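Whiteboard

A whiteboard is a smooth, glossy, usually white panel made for writing on with ink that can be wiped away again. Most people know it from classrooms and offices, where it hangs on the wall at about the height of the teacher's shoulder, but plenty of them live much humbler lives on kitchen walls, workshop benches and playroom floors, and they do very good work there too.

The surface can be melamine, painted steel, porcelain on steel, or glass. Melamine is the cheapest and the most common at home, and it is also the one that holds on to old ink the longest (anyone who has inherited a used board will know that gray haze that never quite goes away). Porcelain costs a good deal more and lasts for many years, even with daily wiping. 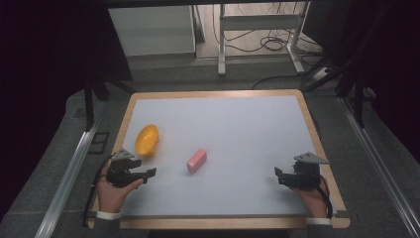

Frames are partly a matter of taste and partly one of use. Aluminum is light and slim and is what most offices buy, while wood is a little kinder to look at and sits nicely in a home. A wooden frame also gives a board laid flat on the floor a low border on all four sides, and a board used this way becomes a handy little work surface over carpet, pale enough that a yellow-orange bowl or a pink block stands out on it at once. Anisa Lubis, in her household handbook Tuhumury, calls this "the traveling table" and recommends it warmly for sorting buttons, beads and puzzle pieces.

Sizes vary a great deal. The small lap boards sold by Udeck are 30 centimeters wide and come with a loop for hanging, while the Lomell wall boards run up to 300 centimeters and really do need two people to put up.

Care is simple enough. A dry felt eraser or a soft cloth takes off fresh marks, and a damp cloth with a drop of dish soap will deal with most of what is left. Scouring pads should be kept well away, as they scratch the gloss, and ink settles into the scratches and stays there.

See also: Blackboard, Corkboard, Flip chart, Marker pen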